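Chapter 3
Labels: The Part of the Package That Talks

Learning goals
After this chapter you should be able to tell a required statement from a selling statement, rank the facts on a label by how soon a reader needs them, and defend a type size in front of someone who wants it smaller.

3.1 The reader who isn't reading

Designers like to picture their reader seated, rested and curious. Inès Gaillard, who spent 17 years laying out labels for the cleaning firm Stirkus, pictured hers holding a sponge in one hand and a toddler in the other. Her labels were not beautiful. They were, however, understood, and the complaints department at Stirkus was a quiet place to work.

A label is read in glances. The first glance asks what the stuff is. The second asks how much to use. A third may come later, when something has gone wrong, and that reader is in no mood for a brand story.

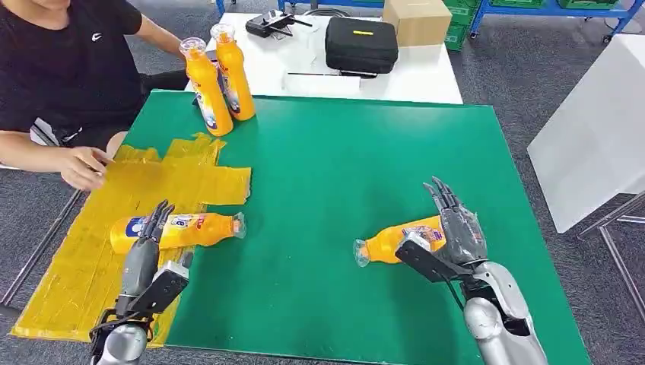 Most of us learn the rules of labels without being taught. We expect the name in front and the small print behind, and we feel mildly betrayed when a shampoo puts its directions under the cap. Convention saves the reader work. It also saves the designer work, though few designers will admit to wanting that.

3.2 Words, pictures and the gap between them

Suppose the reader doesn't share your language. A drawing can carry part of the load, and many makers put one on the label for just this reason.
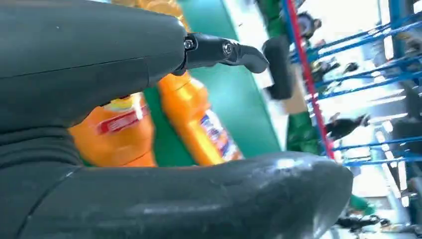

Drawings have their own grammar, however. When Riviere tested a new drain cleaner label in June, it showed the panel to 518 shoppers. The artist had drawn a gloved hand to mean "wear gloves." A fair number of shoppers took it to mean "gloves included," and several went looking for them in the box.

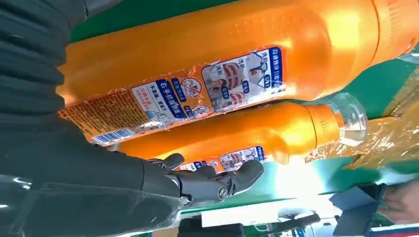
The fix was a plain line of text beside the hand. Gaëtan Arnaud, who ran the test, called it the most expensive two words of his career. Keep his bill in mind when you reach the exercises on symbols — a picture that needs a caption may still be worth having, but you should know that before the printer does.

3.3 What happens after the store

A label has to last as long as the contents do. Paper soaks, ink rubs, and glue gives up at the corners first. Butbridge once printed nearly 3,000 labels with the safety advice along the bottom edge, exactly where wet fingers grip the bottle. The logo, safely up top, stayed crisp for years. 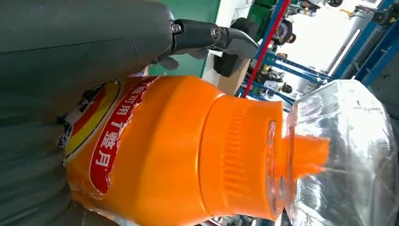 Key terms
Principal panel: the side meant to face the shopper.
Required statement: text the law insists on, usually set as though the law had whispered it.
Claim: text the law merely puts up with.
Substrate: what the label is printed on. Say "paper" if you mean paper.

Before you go on
Take a bottle from under your own sink and find the directions. Write down where your eye landed first, and bring the bottle to class with the cap on tight.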